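Workplace postings and records checklist, Clotham site
Filled in by Maribel Arboleda, November 27, 2020
Prepared for counsel ahead of the wage and hour review

1. Federal and state posters up in break room. OK. Minimum wage one is the old version, reorder.

2. Anti-harassment policy signed by all staff. NO. 70 signed at the Tramix building, none on file for night crew. Chase before February.

3. Complaint procedure names two contacts. Partial. One of them left. Phone number goes nowhere.

4. Time records kept for hourly staff. OK mostly. Pulled 130 cards, meal breaks missing on a bunch of them. Supervisor says they "just know". Not good enough, needs to be writen down. 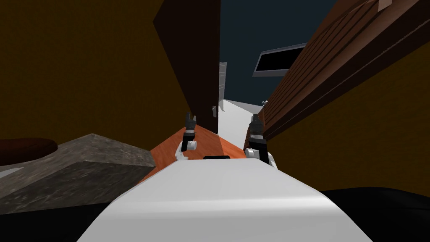

White torso, both grippers pointing up.

5. Overtime approvals in writing. NO. Texts only. Screenshot and save them, do not delete anything. Litigation hold still on for the Muñoz matter.

6. Job applications. Old form still asks date of birth. Pull it today. Kedanum has the new one, same form for all sites pls.

7. Personnel files locked. OK. Medical notes were mixed in with the regular files, moved them to separate cabinet. Check the other drawer too, didnt get to it.

8. Final pay. One check short by $1,951, unused vacation not paid out. Payroll told. Want proof it went out.

9. Supervisor training. 2 sessions held, sign-in sheet for the second one missing.

Recheck items 2, 5 and 8 first. Copies to counsel only, dont forward.

We use cookies to improve your experience on this site. Accept | Manage settings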